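Lastholm Sorting Challenge

The Lastholm Sorting Challenge is a student robotics competition run each December by the Multitz technical school in Umitham. Teams of two program a two-armed robot to move objects between woven baskets and a tray. It grew out of a course project and took its present form when the school opened entry to outside clubs.

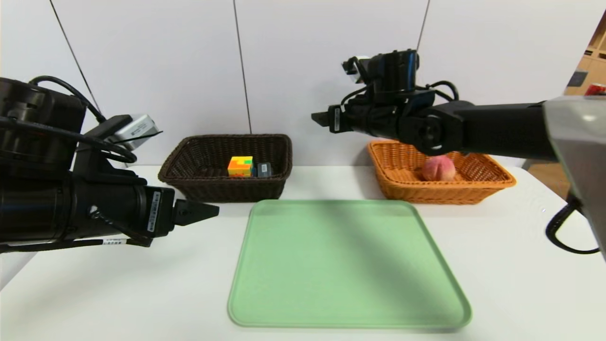
Last changed: December, 15:40

Format

Each team has 12 minutes at the table. Arms, grippers and cameras are the same for all entrants; only the software differs. The object set includes a multicolored cube and a peach, and the tray is pale green. Starting positions are drawn by lot, and 15 attempts are scored. Remote control is allowed during practice but not in scored attempts.

Scoring

A run is worth at most 40 points. Points are taken off for dropped objects and for contact between the arms. The peach carries a separate deduction for marks on the skin - judged by eye after the run - and most teams set a lower closing force for it.

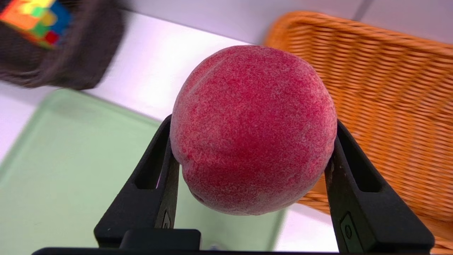

Peach held between the gripper fingers, wrist camera view.

Awards

The winning team receives the Ó Dubhghaill Cup. A second prize is given for the best written report, which must include the team's source code and a log of failed grasps.

See also: Pick and place; Parallel gripper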